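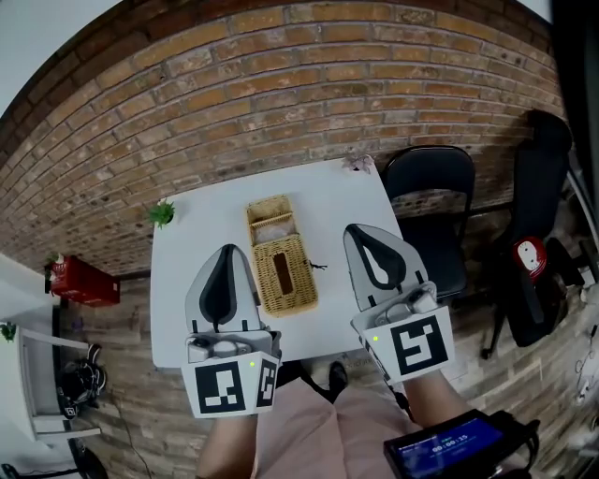

About Kovden

Kovden makes woven boxes, trays and covers for the small things that sit out on a table all day. Tissue boxes are what we are known for and what we sell most of. We also make napkin trays, letter trays, bread baskets and a shallow lidded box that most customers use for remote controls.

The company started with one product, a wicker cover for a flat box of tissues. It had a slot in the top and no bottom, and you set it down over the carton. It sold well at craft fairs and came back to us fairly often with the same complaint: when you picked it up to move it, the carton stayed behind. The second version had a base and a hinged lid. We have changed the slot, the lining and the closure since then, but the general shape has stayed put.

What we make

The tissue boxes come in two shapes, a long one for standard flat cartons and an upright one for cube cartons. Both open for refilling. The long box is the one most people order first. You lift the lid, drop the carton in, pull the first tissue up through the slot and close it again. You can also take the tissues out of the carton and lay the stack directly in the box, and many customers do this because it leaves a little more room under the lid.

Linings are cotton or a cotton and linen blend, in natural, cream or gray. The lining keeps the ends of the weave from catching on the paper. It is held with ties at the corners and comes out for washing. Cold water, no bleach, dry it flat. If a tie comes off, write to us and we will send a replacement set in the mail at no charge.

Our current catalog lists 50 items, counting each size separately. We add to it slowly and drop things when they stop selling. The round tissue box was dropped last year. We still get letters about it and have no plans to bring it back, as the lid never closed as well as we wanted.

Materials

We use willow and rattan. Willow goes into the baskets and trays, where the thicker rods give some stiffness. Rattan goes into the tissue boxes, where the weave is finer and the edges need to turn tightly around the slot. Our rattan comes through Brorkora, a small importer we have bought from since our second year, and it arrives in coils that we sort by thickness before anything else is done with them.

Color varies from batch to batch. Some coils are pale tan and some are closer to honey, and the two often end up in the same box. We do not stain to even this out. The finish is a single thin coat of water-based clear sealer, and the color will deepen a little over the years, faster near a window. Customers who want a matched pair should say so on the order form so that both can be woven from one coil.

The workshop

Our workshop is on Nedeljković Street, in a former print shop with tall windows on the north side. Soaking tubs are along the back wall, weaving benches in the middle, and the sewing machines for linings are upstairs. Finished pieces go to the checking table, where each lid is opened and closed several times and the slot is felt all the way around for rough ends. Loose ends get trimmed there. A box that rocks on a flat surface goes back to the bench.

Last year the workshop finished 1,279 tissue boxes. We could make more by buying in ready-woven panels and assembling them, and we have been offered them, but we prefer to weave our own.

New weavers train for 3 months before their pieces are sold. They begin with trays, then move on to plain boxes, and do the slotted lids last. The slot is the hardest part of the job. The cut strands have to be folded back and bound, and a sloppy binding will snag tissues for as long as somebody owns the box.

The Drarkavari line

Drarkavari is our line for hotels, waiting rooms and offices. The weave is the same but the bases are heavier, so the box does not slide when a tissue is pulled with one hand. The lids have a stronger hinge. These are sold in cases of six, and the linings can be ordered separately for places that launder often.

Care and repair

Dust with a dry brush, or use a vacuum on low with the brush attachment. A damp cloth is fine for spills. Keep wicker away from radiators and out of standing water. If it gets soaked, let it dry slowly with the lid open.

We repair anything we have made, whatever its age. Broken strands and loose hinges are the usual jobs. Hinge repairs are free for the first 2 years and charged at bench time after that. Please take out the tissues and the lining before you ship.

Visiting and ordering

The front room is open to visitors from 10 a.m. to 4 p.m. on working days, with the full catalog on the shelves and a bin of seconds by the door. Seconds have color mismatches or slightly uneven lids and are sold only in person. We close for the first half of August.

Orders placed through the website are woven in the order they come in. Stocked sizes ship the same week. Custom sizes take longer, and we need the inside length, width and height of whatever you want the box to hold. Measure the carton, not your old cover.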